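4. Why the slow end of a crumpled sheet is so interesting 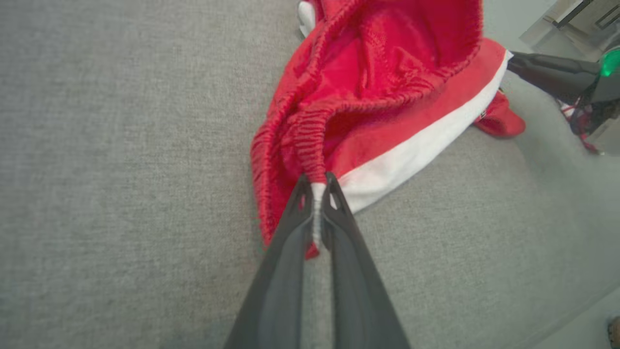
A reader of our first draft, writing from Trandmont, objected that a logarithm can be drawn through almost any slowly falling curve, and asked what we would accept as evidence against one. We love this question, and it shaped everything in this section.

Figure 4. Soft ribbed fabric with creases, held at one end between two fingertips.

Take a thin sheet, crush it into a ball, and put a fixed weight on top. The height keeps dropping long after you would expect it to settle. In the simplest picture each ridge is a small barrier, and the barriers have a wide, nearly flat spread of heights. Thermal kicks then clear the low ones first and the high ones much later, and the total height falls as the logarithm of time. It is a lovely result, and it takes only a few lines to derive!

The reader's point is that a weak power law looks the same over a short window. With an exponent of 0.05 the two forms are very hard to tell apart over a single decade in time. Over 5 decades they separate clearly, so that is the range we ask for. The Khaemba runs, all held at 300 K, cover 7 sheets and reach this range for 4 of them. We leave the other sheets out of the fit.

A second test is more fun. If we lift part of the weight midway, the flat-barrier picture predicts that the height should first rise and then turn over and fall again — a memory of the earlier load. A single power law with no hidden state cannot do this. Section 5 works out when the turnover should come.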